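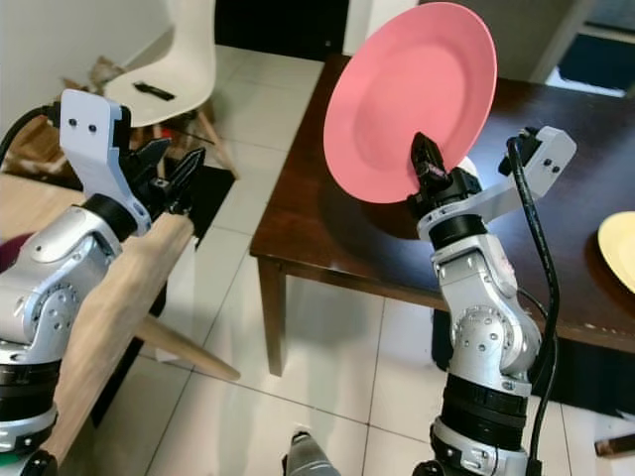 Slept till gone 7 which is late for me, then remembered Kathleen was coming for lunch and nothing in. Down to Stosgate in the rain, no brolly, home again with a chicken and the wrong sort of potatoes. Have decided I want new plates. Something cheerful, a proper coral pink with a raised rim, so the gravy stays put. Ours are white and chipped and I've gone off them. Kathleen says I said all this in January. Probably did.

Anyway lunch was late. Chicken fine, carrots a bit hard, no one complained. She's walking again now her knee's better, did almost 2,000 steps round Flellden on Sunday and had to sit on a wall for a bit. More than I managed! 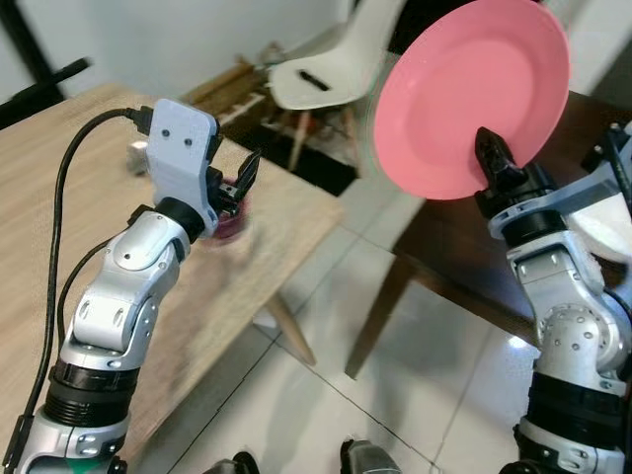 She went at 4 and I fell asleep in the chair — woke up with a crick in my neck and the radio still going. Suryani rang, boiler man didnt turn up again, thats 2 weeks she's been washing with a kettle. Told her to come here for a bath. Soup for tea. Must ring the dentist tommorow.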